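Shona Jardine @shonajardine
January 17, 2024

Okay, I finally read the Witska fasting-tea study everyone keeps sending me. Short thread, because I'm annoyed.

The headline says it "resets your blood sugar." The study had 116 people in it. They drank the tea for 6 weeks. They were also told to stop eating after dinner. Guess which of those two things I'd bet on.

There was no group that skipped the late snacks and drank plain water. That's the one comparison I wanted and it isn't there.
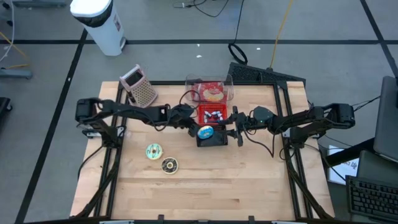
The average drop in fasting glucose was small. People in the write-up who had normal numbers to begin with barely moved. So who is being reset, and from what?

Then there's the other figure going around, 2,742 "verified success stories." Verified by whom? It's a form on the Witska sales page. You get a coupon when you fill it in.

Delia Fuentealba had the author on her show and asked who paid for the tea. He said it was "provided." She let that go. I wouldn't have.

I'm not saying it's bad tea. I bought a box in November and drank most of it. Tastes like hay and orange peel. I slept the same and my jeans fit the same.

If you take medicine for diabetes, please talk to your doctor before you start skipping meals on the advice of a tea company.

Several of you asked if the Ristiten powder is any better. I've asked them for their data twice. Still waiting on a reply.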